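2023-12-11

Open day at the Nindeck site in Warkthorpe. Left the house at 06:40, arrived before nine, badge already printed with my surname spelt correctly. Parking on the gravel at the back. Coffee adequate. I am writing this up the same evening so that the numbers go down before I lose them.

Purpose of the visit: decide whether we should ask them to quote for the shaft and coupling work at Furnness. At present two people on each shift fit the couplings by hand. It is awkward, slow when the bores are at the tight end of tolerance, and hard on the wrists. I went with a list of eleven questions and came back with seven answered.

The morning was talks. First one was a company history and I took no notes. Second one was on grippers and was better. They have moved from parallel jaws to tapered fingers for the small coupling work, on the grounds that a tapered finger needs less clearance beside the supports. The cost is contact area. With less of it the part can rotate in the grip, and a coupling half that has rotated by a couple of degrees will not engage. Their answer is to let it rotate and search for the engagement position, turning the part slowly under light axial load until the torque rises. We do the same by hand without calling it a search.

Third talk was Oda Eide on simulation. She runs the group that works out the assembly sequences before anything is built. Clear speaker, slides with too much on them. Main points as I have them:

Every sequence is run in simulation first, with the part positions varied on each run. For the coupling job they did 1,636 runs before they were content with the approach path. Of the last 600, the arm failed to complete 40. She put the failures on a slide sorted by cause. Most were collisions between a finger and a support during the approach, the rest were jams at engagement. I asked whether the jams in simulation looked like the jams on the real cell. She said the location matches and the force does not. The contact model is too stiff, so a light touch reads as a hard knock. They scale the force limits afterwards from measurements on the cell. I would want to see those measurements before signing anything, and said so. She has promised to send them.

Friction is a single value for each pair of materials. No oil film, no swarf, no burrs. Our shafts arrive oiled and some of them arrive burred, so this matters to us more than it would to a cleaner shop. Add to list.

Lunch was at 12:15, sandwiches. Talked to a man from Fitzgerald who has had a Nindeck cell since November of last year, for a different job (pressing bushes). His view is that the arm itself gives no trouble and that all his stoppages come from the feeder. They budgeted for the robot and then bought the cheapest bowl feeder they could find. He now has one operator whose main task is to stand beside it. I wrote this down and underlined it.

Afternoon, the demonstrations. Groups were small enough that one could stand close and ask things. The physical cell ran a plain pick and place with aluminium blanks, guarding closed, at what I took to be reduced speed. Cycle looked consistent. I timed several and the spread was under half a second. The cell is quieter than I expected — most of the noise in the room came from the compressor. The emergency stop was demonstrated on request. Recovery after the stop took longer than the brochure suggests, as the arm has to be homed and the operator has to confirm that the fixture is clear. I would allow four minutes.

The coupling task was not shown on the cell, only in simulation, on a large screen in the side room. A pity, as it is the one I came for. The set-up is kept plain on purpose: a tiled floor and a flat background, two uprights for the shaft supports, and the shaft and coupling in simple block colours so that one can tell the pieces apart at a distance. Oda drove it from a laptop and would stop it wherever somebody asked.

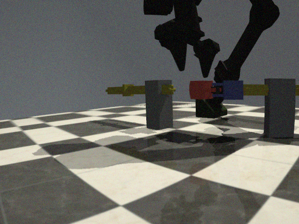 My question at this stage was about access. On our line the supports are closer together than theirs, and the guard rail leaves very little room overhead. She thought an approach from above would still be possible with shorter fingers, but that the upper links would have to be held further back, and that the reach would then become the limit. She offered to put our dimensions into the model if I send a drawing. I said I would send the one for line two, which is the worse case. Must check that it is the current revision, as the one on the server still has the old bearing blocks.

Also asked about misalignment. The simulated shaft is straight and both supports are level. Ours are shimmed, and the shims move. She said they can add an offset at either support and repeat the runs, and that the search will tolerate a small angular error but not much offset. She would not give a figure without testing. I prefer that to being given a figure.

Someone at the back asked how long it takes to get from a working simulation to a working cell. Their standard acceptance run is 168 hours, which is a full week without a break, and before that there is a period of tuning which they do not commit to in writing. Fitzgerald had told me his took nine weeks. I did not raise it in front of the group.

Not answered: price of spare fingers, who holds the programs if we part company, whether the force data can be exported in a format we can read, and what happens to the warranty if our own electricians change a sensor. The sales office will reply by email, they say.

Provisional view. The arm and the sequence work are sound. The weak points are the friction assumption and the feeding of parts, and the second of these is ours to solve whoever supplies the arm. I would not ask for a full quotation yet. I would ask for a paid study using our drawing and a box of our real shafts, burrs included, with the coupling task run on a physical cell while we watch.

To do:
Drawing for line two, check revision, send to Oda Eide.
Pick out a box of shafts, mixed, oiled as delivered.
Ask Furnness maintenance how often the shims are reset.
Get two feeder prices, neither of them the cheapest.
Claim mileage.

Drive home slow, roadworks at the bridge again. In by seven.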